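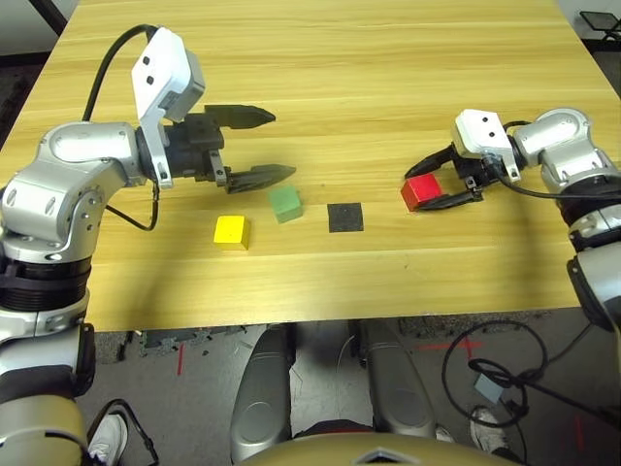
Bongani Radebe wrote to ask whether you can play Luvarau with a beer mat and three sugar lumps. You can, although you will need to colour the sugar lumps, and at that point you may want to look at how your evening is going.

How to play Luvarau (solo version)

For those who missed the February page on the two-player game: Luvarau is a small puzzle played with three coloured cubes and a flat black pad. The solo version takes a minute to learn and then rather longer to stop thinking about while someone is talking to you.

What you need

One yellow cube, one green cube and one red cube, all much the same size
A black pad, or anything flat that isn't your phone
A clear stretch of table

Plain cubes are best. Mine came from a Burkeck box that had lost its lid. The Stamine ones are nicer to hold but they stack so well that guests start building a tower, and then you're playing something else.

Setting out

Lay everything in a row, left to right: yellow, green, pad, red. Leave a cube's width between each. The row doesn't have to be straight. People who fetch a ruler for this have been known to enjoy themselves, but they also want to talk about it.

You now have four places. Three have a cube and the pad marks the empty one. The pad never moves. The empty place does, and that is where most of the bad language comes from.

The aim

Swap yellow and red, and get green back where it began. You should finish with red, green, an empty pad, then yellow.

The moves

A cube can do two things. It can slide into the empty place if that's right next to it, or it can hop over one cube to land in the empty place. A cube sitting on the pad counts as a cube and can be hopped like any other. No hopping over two. No putting one in your lap "just for a second".

Lift the cube properly each time, even for a slide. Shoving it along the wood catches the edge of the pad, and by your fourth go you'll have no idea where your row was meant to be. 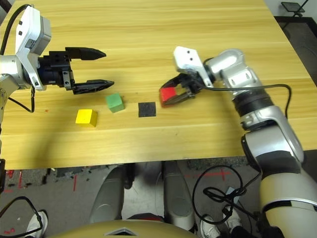

Red off the table, yellow and green still in their row.

A worked solution

Stop reading if you'd like to get there by yourself. Otherwise, 7 moves, from the starting row:

1. Yellow hops over green and lands on the pad.
2. Green slides left into the first place.
3. Red hops over yellow, into the second place.
4. Yellow slides right, off the pad and into the fourth place.
5. Green hops over red and lands on the pad.
6. Red slides left into the first place.
7. Green slides left, off the pad and into the second.

Check the row: red, green, pad, yellow. If you've got green on the end, you went wrong at move 5, like everyone at my table last Friday.

When it goes wrong

Most people open by sliding red on to the pad. It looks like progress and feels decisive. You haven't ruined anything, but slide it back before you go further or the list above won't help you.

If you lose track halfway, don't try to work backwards. Set out the row again. It takes less time than the argument about whether green had moved.

Harder, if you must

Try getting back to the starting row from the finished one without looking. Every move can be undone, so the list works perfectly well in reverse, though saying so out loud spoils it for whoever is playing.

The Villalba rule is the same puzzle with one change: the same cube may not move twice running. The solution above already obeys it, so you can announce that you're playing Villalba and carry on exactly as before.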